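Tableware Materials, Unit 3: Glaze and Dark Finishes
Course handout, Pelline evening program 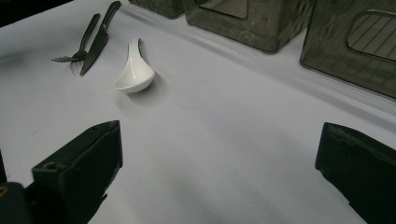 In this unit we look at how the surface of a table tool changes the way we see its form. A glossy glaze gives strong highlights, and the eye reads the curve very quickly. The white ceramic soup spoon is a good case: it is short and deep, with bright points of light on the glaze and a soft gray shadow inside the bowl. Compare it with the dark fork and the knife. Their finish is matte, only slightly metallic, and from looking alone we can not decide if it is plastic or coated metal. Please write "material open" in your table for such pieces.

Terms to know

Glaze — a thin glass layer, melted on the clay in the kiln.
Matte — a surface which spreads the light in many directions.
Coating — a layer added on a finished metal piece.

Background

The Dravus workshop began with soup spoons in December, and its first series had 37 pieces. All were fired with one clear glaze.

Homework

Choose one glossy and one matte utensil from your kitchen. Draw each one under a side lamp, 10 minutes for each drawing. Mark the highlight first, then the shadow — do not draw the outline before. Bring both sheets to the Barajas room.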